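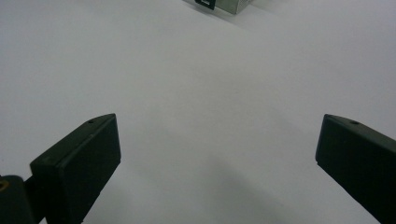 White tabletop, matte finish

Clandgate Bar & Grill
Karaoke night setup and safety check
Checked by: Catinca Mihăilă
Second check: Afiq Sopacua
Month: January

Stage and floor

1. Stage edge tape in place on all sides — OK
Replaced on the left side before the check.

2. Cables taped down or run behind the rail — FIX
Monitor cable crosses the step where singers come up. Afiq rerouted it behind the speaker. Recheck after the stands are moved.

3. Step secure, no wobble — OK

4. Dance floor dry and clear — OK
Mop again at 9 if the side door is being used.

Sound and power

5. Speaker stands locked, pins in — OK
Both Truvari stands. The knob on the older one is stiff, so turn it until it stops.

6. Extension cords in good shape — FIX
One cord had a split near the plug. Taken out of service and tagged. Do not use it for the fog machine or anything else.

7. Mics tested, spare batteries at the booth — OK
Wireless 2 crackles when held by the bottom. Give it to the host and keep the other ones for singers.

8. Volume limiter on — OK
Lau in the booth has the key.

Lights and fog

9. Overhead lights have safety cables — OK

10. Fog machine away from the smoke detector — OK
Short bursts only. The Rondier manual says to let it cool before refilling.

11. Strobe notice posted at the front door — NOT DONE
Sign is printed but was still in the office. Needs to be up before doors.

Exits and crowd

12. Exit signs lit — OK

13. Back hallway clear — FIX
Stacked chairs and a keg cart were in the way. Moved to the storage room. Costume contest lineup goes along the bar wall, and the hallway stays open all night.

14. Fire extinguishers in date and easy to reach — OK
The one by the kitchen is partly hidden by the coat rack. Move the rack over.

15. Door counter working — OK
Contest entry is capped at 22 people, with no more than 9 on stage at once.

Open items: 2, 11 and the coat rack. Initial here when closed: ____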